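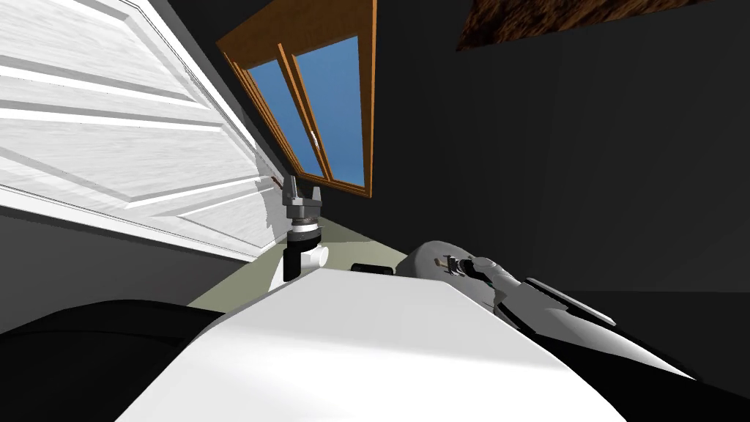
Both arms in the simulated room, door on one side and window beyond.

I've been building a two-armed helper in the corner of our shared workshop (project name Gusura, don't ask, it was late) and I get asked the same things at the kettle every month, so these are the tips I'd pass on to anyone starting one at home.

Do your practising on screen first! I mean it. I ran 143 goes in the simulator before I plugged a single motor in, and the only thing I broke was my sleep. Give your pretend room a proper door and a window as well, even if it feels like playing with a doll's house. When the view is tipped right over you need something you know is upright, or you'll spend an evening steering the wrong way.

Check the gripper by itself before you give it anything to hold.

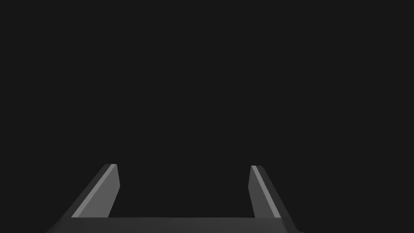 Jaws open, nothing between them.

I look at the two fingertips and see whether they're level with each other, then open, close, open again. Takes no time at all. On the real one I put a dab of nail varnish on each finger so I can spot a slipped screw from across the bench (red for left, and whatever's in the drawer for right).

Next, go in wide and slow. My early habit was to rush at the thing and nip it by one corner, and then it would swing round and I'd say something rude. Stop with the piece between the fingers, have a good look at the gap on each side, and only then close up.
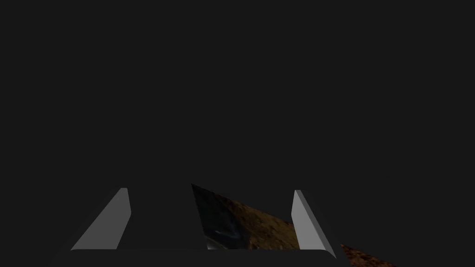 Brown mottled piece between the fingers, with a wide gap still on the left.

If one gap is much bigger than the other, shift the whole hand across a touch before you squeeze. Save your settings every time you get a grip you like, too. I lost run 1807 to a tea break and a laptop update and I'm still cross.

Last one, and it's the one I forget most: watch what's beside the hand as well as what's in front of it. The body of a gripper is much wider than you think, and any bracket on the side makes it wider still.

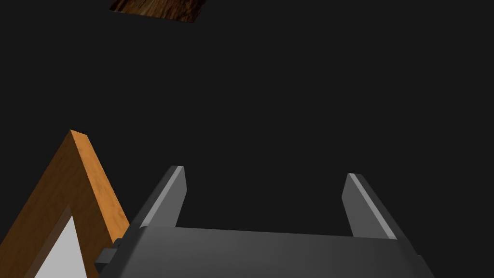
Orange wooden A-frame close by the left finger, brown slab up above.

For the real bench I stuck strips of foam draught excluder along anything I was likely to clout. Cheap, ugly, peels off with a hairdryer.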